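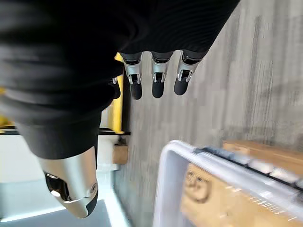 The owner of Kisell, a small tea shop in Bidari, opens at 9 and closes when the last pot is empty. "I did not plan a shop," she told me. "I planned a shelf."
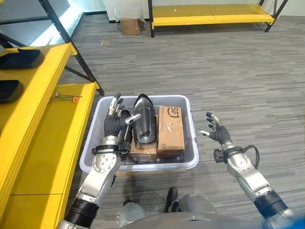

Her sister remembers it differently, and says there was a plan, written on the back of a gas bill.

They sell 15 teas, most of them from one grower. "People ask for mint in winter," the owner said. "I tell them to wait until April."

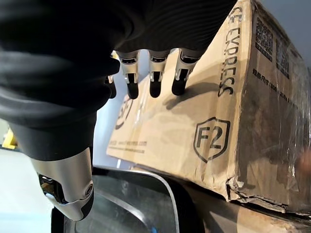
The second room

It has three tables and was a store for flour before. "The smell stayed for a year,
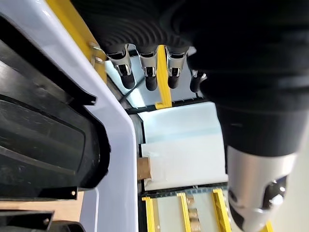
and I was sad when it went," she said. The rent is paid until spring.

3 comments · 98 shares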